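18 de julio de 2025 – Puesto 2, Hillport. Teleoperación bimanual, tarea «doblar prenda».

Operador: Joscha Kohlhase. Registro y revisión: yo. Nandini Sundaram tiene pendiente el filtrado.

Objetivo del día: completar el lote de prendas oscuras. Llevamos 162 demostraciones válidas de 175 previstas. El total del proyecto Vutard sigue en 1000, repartidas por tipo de tejido.

Incidencias:

Brazo izquierdo – deriva en la muñeca tras la pausa. Recalibrado con la plantilla Albers. Repetidos los cinco últimos episodios, los anteriores quedan marcados como dudosos y no se borran.

Agarre – con tela fina el operador tiende a cerrar de más y la pinza arrastra el borde. Hemos bajado el límite de par en el mando derecho. Joscha nota menos retorno pero lo prefiere así. Falta probar el mismo valor en el izquierdo.

Estirado – la fase más lenta. Si un brazo tira antes de que el otro haya cerrado, la prenda gira y hay que empezar otra vez. Acordado: esperar con ambas pinzas cerradas casi 1 s antes de separar. Sirve también como marca para segmentar el episodio.

Cámara de muñeca – desenfoque de movimiento en los desplazamientos rápidos. Bajar exposición y compensar con luz. No tocar la cámara fija.

Software – Hastalis perdió la sincronía entre flujos una vez, al arrancar. Reiniciado. Revisar marcas de tiempo antes de exportar.

Pendiente: pasar a Nandini la lista de dudosos, cambiar bridas del cable del brazo derecho, decidir en septiembre si se graba también con prendas claras.
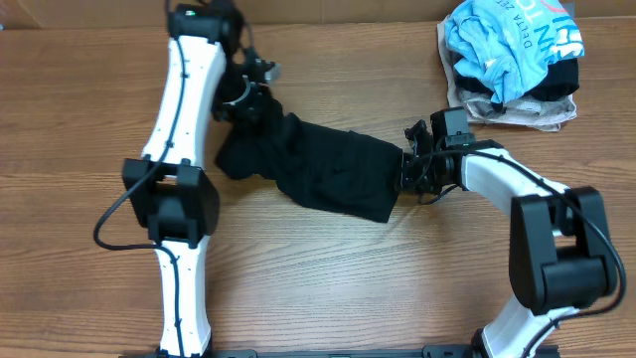
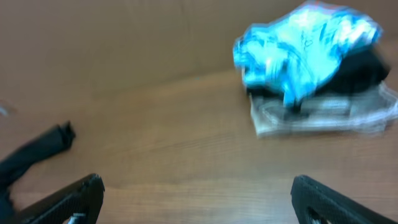
Puesto 2, tela negra sobre la mesa: cámara fija (primera) y cámara del brazo (segunda).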